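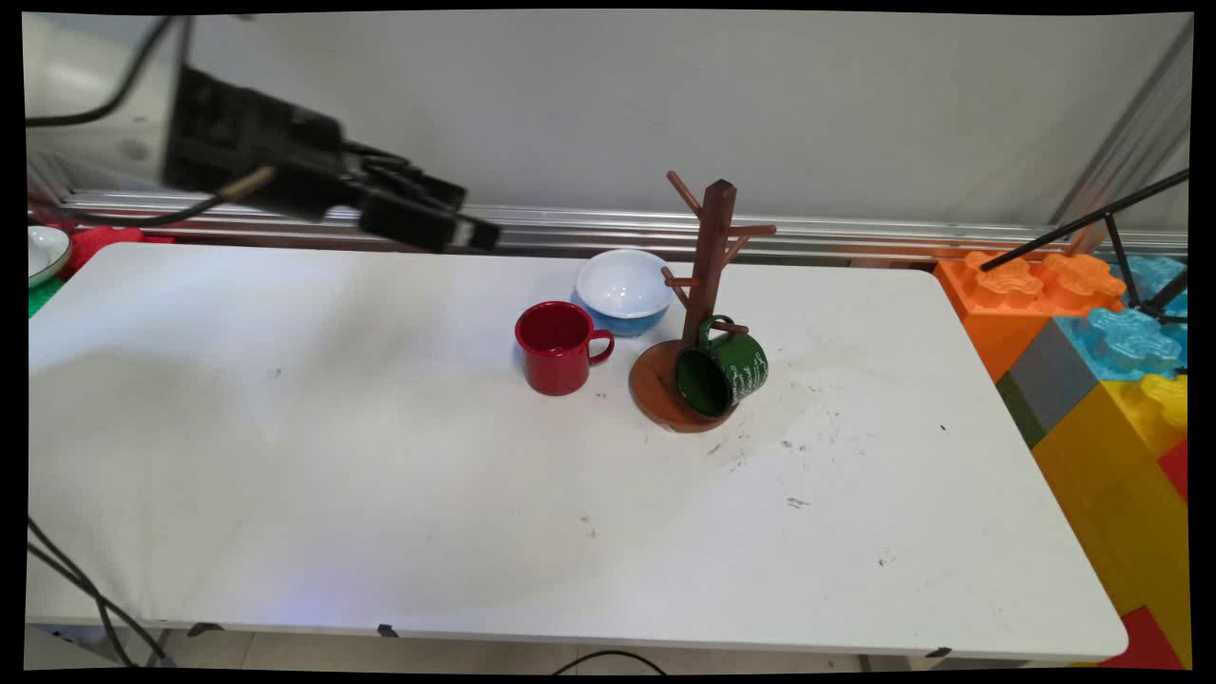 White table, rounded corners, well-earned scuffs.

Filed under: Days Out, Pottery & Glaze
18/01/2018 | 2 comments | 138 shares

The Lirkine pottery in Dulten opens its doors to the public for one afternoon each winter, presumably to find out who really loves ceramics. I drove 80 miles through sleet, so put me down as a believer.

Sakda Sriwong led our tour. He has run the glaze room since the Prajapati family sold up, and he talks about iron oxide the way my uncle talks about his divorce – at length, with dates. We saw the clay store, which is a cold room full of clay, and then the big kiln, which was closed and stayed closed. A man behind me asked if it could be opened. Sakda gave him a long look and moved us along to the test tiles.

The tiles were worth the sleet. There are 2,478 of them on the wall, every one labeled in pencil, and most are failures he's oddly fond of. One row is called Zornari, after a blue that was meant to be a green.

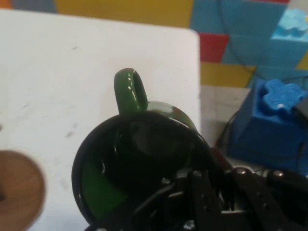
Can you buy seconds at the open day?
Seconds are sold from the shed by the gate, cash only, and the good ones go in the first hour.

I came out of the shed with a lidless butter dish. The tea was free and tasted like it.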